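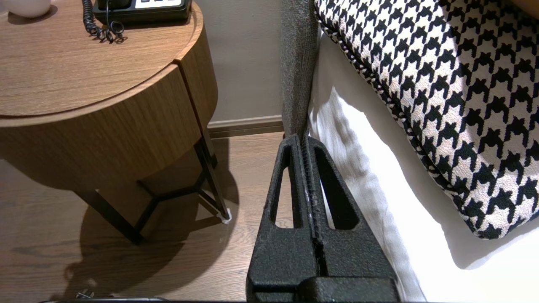 How Robot Grippers Are Tested

A robot arm can reach across a bed, but reaching is only half of the job. At the end of the arm there has to be something that can hold on. The part that holds is called a gripper. The parts of a gripper that touch things are called fingers, even when they look nothing like yours.

Many grippers have two fingers that slide or swing toward each other. When they meet, the gripper is closed. The black gripper at the top of this page is closed. Its fingers are wedges, wide at the base and narrow at the tip, and each one has a long triangle cut out of it.

Why cut a hole in a finger?

A solid finger is heavier than one with a hole in it. The arm has to carry that weight everywhere it goes. Some fingers are also cut so that they bend a little when they press on something round. Others stay stiff. You can't always tell which kind you have by looking, so testers push on the finger with a known force and measure how far it moves.

What the ridges do

Along the seam where the fingers come together there is a ridged texture. Ridges help a finger hold on without squeezing harder. The soles of your sneakers work in a similar way. Smooth fingers slip more easily on smooth things, such as the handset of a telephone.

Where the camera goes

A camera can be fixed to the wall, to the robot's body, or close to the gripper. A camera near the gripper - often called a wrist camera - moves with the hand. It gets a close view of whatever the fingers are near, but the fingers block part of that view. Holes in the fingers give a little of it back. Through the two triangles in our picture you can find a strip of wood floor on one side and white fabric on the other.

A bedroom is a hard place for a camera. White sheets have folds and shadows, and a shadow can be mistaken for an edge. The bold houndstooth pattern on the cushion has many edges, but only one of them, the piped border, tells the robot where the cushion stops.

A fair test

The Wumstead project compares two finger shapes, named Engate and Clurnex. To be fair, everything else must stay the same: the arm, the camera, the object and the starting place. Each shape gets 118 tries at picking up the corner of a cushion. A try counts only if the cushion stays up while the arm moves.

In the June test, Engate fingers held on 79 times and Clurnex fingers 75 times. That is a small gap. If both tests were run again, the order could change, so the team did not name a winner.

Try it yourself

Hold two rulers like chopsticks and lift a sock. Wrap a rubber band around each ruler and lift it again. Use the same sock both times, and write down each drop.

Words to know

Gripper: the part of a robot that holds things.
Controller: the computer that tells the motors when to move and how hard to push.
Wrist camera: a camera that moves with the gripper.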